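Progress report to the Lorent Fund, 01/06/2003
Cashless wristbands at the Brelthorpe winter fair

Hi all, and happy new year! You asked for a short update before the next payment goes out, so I'm writing this while the last weekend is still fresh in my mind.

The short version is that the wristbands work and the gates are moving. We handed out 200 bands on the first night, mostly to stallholders and their families, and only three came back as unreadable. Zuner swapped those the next morning at no charge. The top-up desk was slower than I wanted. People kept asking if they could get their leftover money back in cash (they can, up to closing time), and we ended up taping a big sign to the desk, which helped more than the training did.

On the readers, we've now got 14 of the 27 we budgeted for up and running. The rest are sitting in boxes at the Karras warehouse waiting on power supplies. I've been promised them by the middle of January and I'm calling every other day – I'd rather be a pest than open the second field with half the lanes closed.
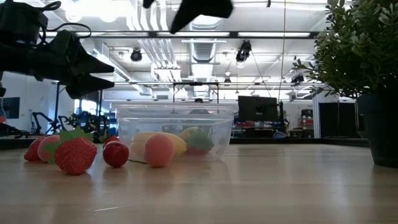 Sales at the food and craft tables are where I think your money is doing the most good. Before the bands, a stallholder had to keep a cash box, a float and a notebook, and a lot of the small sellers just gave up on the notebook. Now every tap is logged with a price and a category. The categories still need work, though. Fake fruit like those red strawberries and the peach with its green leaf keeps getting rung up under "produce," so our food numbers look better than they should. I've asked Zuner to add a "decorations" button and I'll rerun the totals once it's in.

Spending so far is inside the budget except for printing, where we went over on the extra signs. I'd like to move a little across from the travel line to cover it, if that's okay with you.

Still to do: finish the reader install, test the refund report, and get the stallholder survey out. I'll send the full sales breakdown with the next report.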